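Plesville gets its mending night back

Good news if you have a pile of clothes you keep meaning to fix (hi, it's me) – the Plesville mending night is back, and it's bigger than it was before the break!

I stopped by the old Kaufmann shop on Bevell Street last night and every seat was taken. Rosalie Moser, who started the whole thing in her kitchen, told me 88 people have signed up for the spring sessions. In December the list had 12 names on it. She looked a little stunned, to be fair, and she was also trying to thread a needle while we talked, so I let her get on with it.

It works the same way as last time. You bring something with a hole, a dead zipper or a missing button, you sit down next to somebody who knows what they're doing, and you fix it yourself. It's free, though there's a jar by the door for thread money. Doors open at 7 and they'd like you to be done eating before you come in (crumbs and wool, not friends).
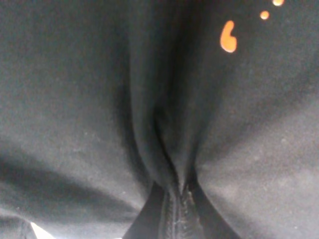 Page last changed: 8th February

Soft stuff like fleece and sweatshirt cloth gets its own table this year, run by Afshin Zarei. I asked him for one tip and got six. The one I wrote down: go over the cloth with a lint brush before you start, especially if it's dark gray or black, and don't pull your stitches tight or the whole thing bunches up on you. I have a hoodie at home that proves his point.

The sewing machines are staying too. There are three of them, on loan through the summer, and you have to book a slot at the front desk because people were getting a bit pushy about it last fall – you know who you are.

If you want in, there's a waiting list now, but Rosalie says a few folks always drop out after the first couple of weeks, so put your name down anyway. Kids are welcome with a grown-up. Parking behind the shop is still a mess while they redo the drains, so walk over if you can.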